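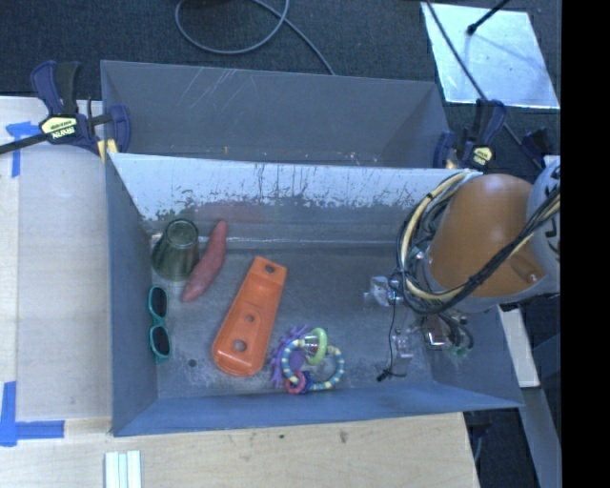 Mixed Goods Bins, Gallery Page 2

Pletow returns and loose stock, sorted by Prakash Warrier and Nandini Reddy in April. Gray metal bins, open top, used for items that arrive without packaging. Capacity figures and part numbers are on the Mendmont storage page.

Glassware and produce
Drinking glass, translucent dark green, faceted sides, stored rim down. The sweet potato next to it belongs to the produce group and is logged by weight, in grams. Replace produce before it softens.

Eyewear
Sunglasses, teal, dark lenses. Logged as one piece. Lens scratches are not graded at this stage.

Orange plastic piece
Tray-like, raised edges, three holes of different size and shape. Squared at one end, rounded at the other. Catalog name still open; filed under "plastic, misc." until Annapurna Raju assigns one.

Infant toys
Ring-shaped rattle with blue, teal and pale yellow segments, clear chamber with small colored contents, smaller rings attached. Enter rattle and rings on a single line.

Spiky toy
Purple. Filed with soft and textured toys, bin list 300.

Full item list: 1,829 entries, sorted by group, then color. Corrections to Parvathi Hegde, with the entry number in the subject line.

Previous page | Next page | Back to bin index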